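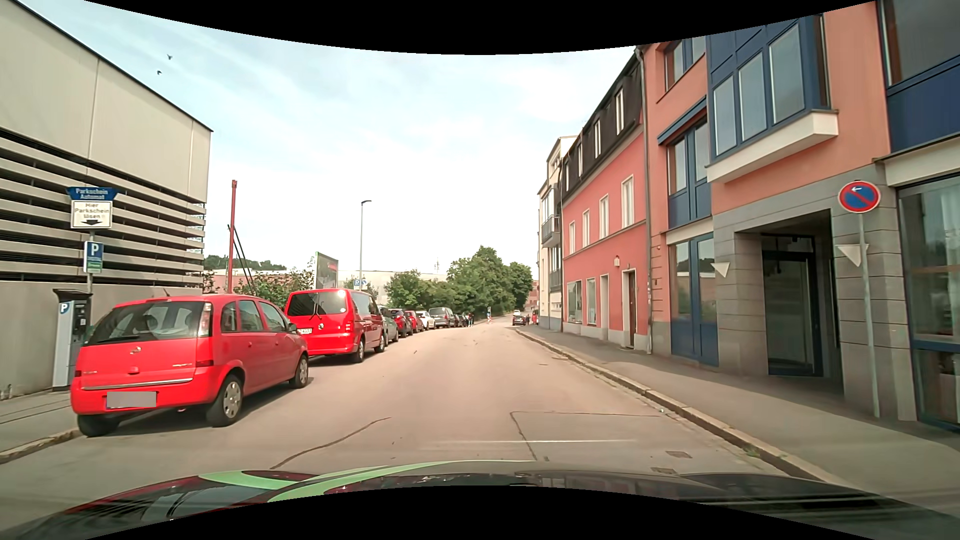 Fig. 1. Street parking beside a parking structure, with pay machine.

Week 4: What a parking space costs

Reading: Makokha, chapter 3, up to the part where he gets angry about malls.

Last week we left the city of Flirenthorpe with a curb full of cars and a garage half empty. Drivers circled the block to save a little money and burned most of it in gas. Economists call this cruising. Everyone else calls it Saturday-style shopping, whatever the day.

Key terms

Price floor: the least a seller may charge. Garages rarely have one.
Shadow price: what the spot is worth to the person who didn't get it. Usually expressed with the horn.
Minimum parking rule: a law saying a new building must come with so many spaces. Ask where the number came from and people start looking at their shoes.

Worked case

Flirenthorpe has 2000 curb spaces and 3000 garage spaces. The curb is 90 percent full at noon, the garages 50 percent. Work out how many cars are in each, then how many could move indoors before the garages fill. Show your steps. Last year several of you parked more cars than the city owned.

Now raise the curb price. Who moves first? Lindemann says the all-day parkers, and Wuyts says the people with the shortest errands, who hate paying on principle. They have argued this in print for years and both still drive to work.

For the section meeting

Bring one receipt or parking ticket and be ready to say what you were paying for. Lok-yiu Siu takes the early group, Chia-jung Cheung the late one. Problem set 4 is due before section. The campus lot is full by 9 a.m., so plan accordingly.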